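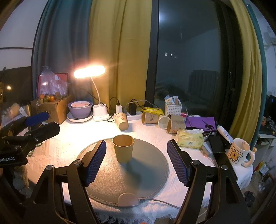
Bekine opens paid trial of hand-held gripper kit, and asks buyers to doubt it

Last updated: August
Reading time: 2 minutes

Bekine today opened orders for the Mernine, a hand-held gripper kit for people who want to record everyday handling jobs at a real table and use the recordings to train a robot arm. The first batch is 211 kits. The company is not claiming that the kit will teach a robot to tidy your house.

"We have read the same brochures as everyone else, and most of them promise a butler," said So-ying Yu, who leads the product at Bekine. "What we sell is a pair of padded fingers, a camera and some software. If your recordings are poor, you will get a poor robot."

The trial follows a test by Drumska, a small firm that checks automation products for buyers. Its testers worked on crowded domestic tables, with paper cups, dishes and cables left out and a desk lamp switched on. They made 2102 recordings and threw out 303, mostly for lost tracking or a hand that moved too fast.

Damián Quezada of Drumska remains unconvinced on several points. "Picking up a paper cup is easy for a person holding the tool, so a good recording proves very little," he said. "I want to see what the arm does with a cup it hasn't met, under a lamp that throws a long shadow. Bekine has shown us some of that. It hasn't shown us enough."

Drumska also found the grip tiring in long sessions and the set-up guide hard to follow. Bekine has rewritten the guide. The grip is unchanged in this batch.

Kits go out from the company's Villalba workshop. Buyers have 38 days to return one for a full refund, opened or not, and keep all rights to their recordings. No robot arm is included, and Bekine will not quote a success rate until the trial ends.

Drumska was paid a flat fee for its test and will publish its full notes, including the parts Bekine disagrees with.

We use cookies to see which pages are read. Accept all | Manage settings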